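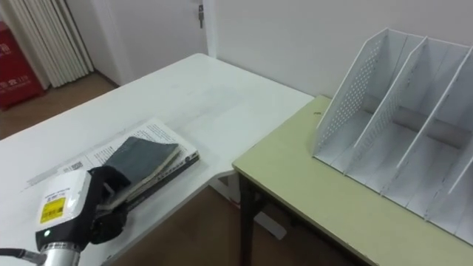
Fig. 6 – Notebook resting on an open book.

6 Setting up the penalty clocks

This section covers the penalty clocks on the Otska 200 ice hockey timing console. It assumes that the console has been mounted in the scorekeeper's bench, that the scoreboard has been paired as set out in section 4, and that the main game clock runs in both directions without fault. Do not start on the penalty clocks until the main clock has been tested. They take their time from it and will not run on their own.

The console can hold up to six penalties per team. Two per team are shown on the scoreboard at any moment. The rest wait in a queue and appear on the console screen only.

6.1 Before you start

You will need:
- the console, connected to mains power
- the operator key (blue)
- the supervisor key (red), for step 4 of 6.2 and for all of 6.6
- the penalty rules for your competition, in the current season's version
- a second person with a clear view of the scoreboard

Caution: The supervisor key unlocks every stored setting, including the period lengths. Remove it as soon as the step that calls for it has been finished. Do not leave it in the console during a match.

Note: Consoles supplied before software version 3 have one key only. On these, hold CLEAR and HOME together wherever the text says to insert the supervisor key.

6.2 Choosing a penalty table

The penalty table tells the console how long each type of penalty lasts and whether it ends early when a goal is scored. Three tables are supplied: SENIOR, JUNIOR and RECREATIONAL. A fourth, CUSTOM, is blank.

1. Turn the operator key to SET. The screen shows the word SETUP and the main clock is locked.
2. Press MENU until PENALTY TABLE is shown.
3. Use the arrow keys to choose a table. Press ENTER.
4. Insert the supervisor key and turn it a quarter turn to the right. The screen shows CONFIRM.
5. Press ENTER again. The console beeps once.
6. Remove the supervisor key.
7. Check the values on the screen against your competition rules, line by line.

The values in the SENIOR table are as follows.

Minor: 2:00, ends on goal against
Double minor: 2:00 + 2:00, current half ends on goal against
Major: 5:00, runs in full
Misconduct: 10:00, runs in full, not shown on scoreboard
Game misconduct: no clock, logged only
Match: 5:00, runs in full, player marked OUT

The JUNIOR table has the same entries. Its minor can be set to 1:30 for competitions that play shortened periods. The RECREATIONAL table is set up for a running clock and all of its penalties run in full unless this is changed.

Caution: A change of table clears every penalty in the queue. Never change the table once a match has begun.

6.3 Entering a penalty

Penalties are entered while the main clock is stopped. If the clock is running, the console accepts the entry and holds it as PENDING until the next stoppage.

1. Press HOME PEN or AWAY PEN.
2. Key in the player's number. For single-digit numbers, press ENTER after the digit. Two-digit numbers are accepted without it.
3. Press the key for the penalty type: MIN, DBL, MAJ, MISC or MATCH.
4. If another player is to serve the penalty, press SERVED BY and key in that player's number.
5. Read the line on the screen. If it is correct, press ENTER. If not, press CLEAR and begin again at step 1.

The penalty clock starts with the main clock at the next face-off. No separate start key is used.

Where one player receives a minor and a misconduct at the same stoppage, enter the minor first. The console joins the two and starts the misconduct when the minor has ended. If they are entered in the opposite order, the misconduct starts at once and the log will need to be corrected by hand.

Note: The game misconduct has no key of its own. Press MISC twice within two seconds. The screen shows GM beside the player's number. There is no limit on the number of GM entries, and they do not take up places in the queue.

6.4 Penalties at the same stoppage

When both teams are penalised at the same stoppage, the console has to be told whether the penalties cancel. It does not decide this for itself.

1. Enter all penalties for both teams as described in 6.3. Do not start the main clock.
2. Press COINC. The console lists the penalties entered since the last stoppage.
3. Mark each pair that cancels by moving to it and pressing ENTER. A marked pair is shown with an equals sign.
4. Press COINC again to close the list.

Marked pairs are timed on the console and left off the scoreboard. They do not change the strength figure (5–4, 5–3 and so on). A player in a marked pair is released at the first stoppage after the time has run out, and the console shows WAIT beside the number until then.

Caution: Fighting majors are not paired automatically, even where both players have the same time to serve. Leave them unmarked only if the referee has said that the teams are to play short.

6.5 When a goal is scored

1. Stop the main clock if the whistle has not already stopped it.
2. Press GOAL on the side of the scoring team.
3. If the other team is short-handed, the console shows END PENALTY? with the number of the player whose minor has the least time left.
4. Press ENTER to end it, or the down arrow to choose another player.
5. Wait for the strength figure on the scoreboard to change before telling the penalty box attendant to release the player.

If the goal is disallowed after step 4, press UNDO. The penalty comes back with the time it had when the main clock stopped. UNDO works until the main clock is next started. After that the time has to be put back by hand, as described in 6.6.

Penalty shots are not timed. Enter the result with GOAL in the usual way and answer NO to END PENALTY? unless the referee directs otherwise.
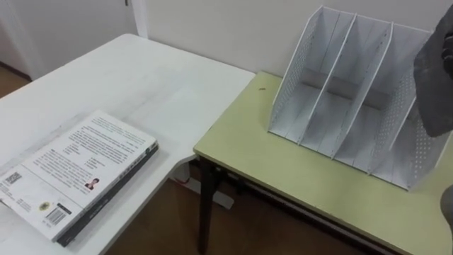 6.6 Correcting a penalty clock

Corrections should be made at the referee's request only. Each one is written to the match log with the old value, the new value and the game time.

1. With the main clock stopped, insert the supervisor key and turn it to the right.
2. Press EDIT, then HOME PEN or AWAY PEN.
3. Move to the player's number with the arrow keys.
4. Key in the new time as minutes and seconds, for example 0 1 4 5 for 1:45.
5. Press ENTER. The new time appears on the scoreboard within about six seconds.
6. Turn the key back and remove it.

Tenths of a second cannot be keyed in. In the last minute of a period the console rounds an edited time up to the next whole second.

6.7 Carrying suspensions into the next match

The console does not hold player records between matches. Where the league uses the Jarkaver fixture software, match penalties and game misconducts can be passed on from the log at the end of play, and a suspended player's number is then blocked on the next team sheet.

1. After the final horn, turn the operator key to LOG.
2. Press SEND. The console looks for the rink's Odorix receiver.
3. When LINK OK is shown, press ENTER.
4. Wait for SENT. Do not switch off the console while the bar is moving.

The software passes on what was called on the ice. The length of any suspension is entered by the league – it is not worked out by the console or by Jarkaver. A number blocked in error can be cleared only by the league office.

Note: Warm-up matches and pre-season matches are left out of the transfer by default. To include them, set MATCH TYPE to COUNTED before the first face-off. The setting cannot be changed later.

6.8 Fault codes for this section

Code 257: Queue full. A seventh penalty has been entered for one team. Note it on paper, with the game time, and enter it when a place becomes free.

Code 258: Number already serving. The player has a penalty running. Press ENTER to add the new one to the end of it.

Code 814: No time signal from the main clock. Stop play at the next whistle, turn the operator key to OFF, wait ten seconds and turn it back to RUN. The times are kept. If the code returns, use a hand stopwatch for the remainder of the match.

Code 815: Log could not be sent. Check the receiver and repeat 6.7 from step 1. The log stays in the console until the next match is opened.

If code 814 appears in more than one match, have the clock cable replaced by a Declercq service agent. The cable is sealed at both ends and must not be opened or shortened.

Go on to section 7 for the horn and goal light.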